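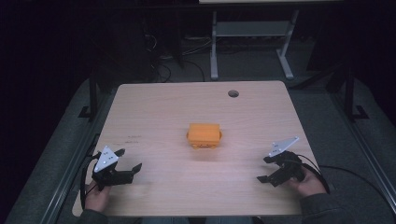
Orange - the color that had to wait for a fruit

Imagine owning a box of crayons in England a thousand years ago. (You wouldn't have, as crayons hadn't been invented, but do your best.) You could have asked a friend to pass the red one, or the yellow one. Ask for the orange one and you would have got a very blank look.

People could see orange perfectly well. Foxes were orange, fires were orange, and so were autumn leaves. They just didn't have a word for it, so they made do with "yellow-red," spelled in a way that would make your teacher weep. It did the job, but it was a bit of a mouthful if a fox was running off with your chickens.

Then came the fruit. Oranges were first grown in Asia and traveled slowly west with traders, picking up new names as they went. In Sanskrit, an old language of India, the tree was called naranga. In Spanish it became naranja. By the time the word reached English it had lost its n altogether, which was careless of somebody.

For a good while "orange" meant only the thing you peel. People in England began using it for the color roughly 500 years ago, and foxes everywhere were finally described properly.
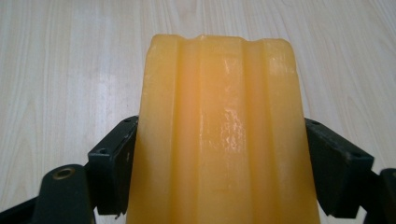 So which came first, the color or the fruit?

The color was in the world long before anybody ate an orange, but the fruit got the name first and the color borrowed it. It has never given it back.

Carrots, by the way, were no help at all. Many of the early ones were purple or yellow. And if you look closely at a robin's "red" breast, you'll notice that it is orange too - the bird was named before the word turned up, and the robin has had to live with it.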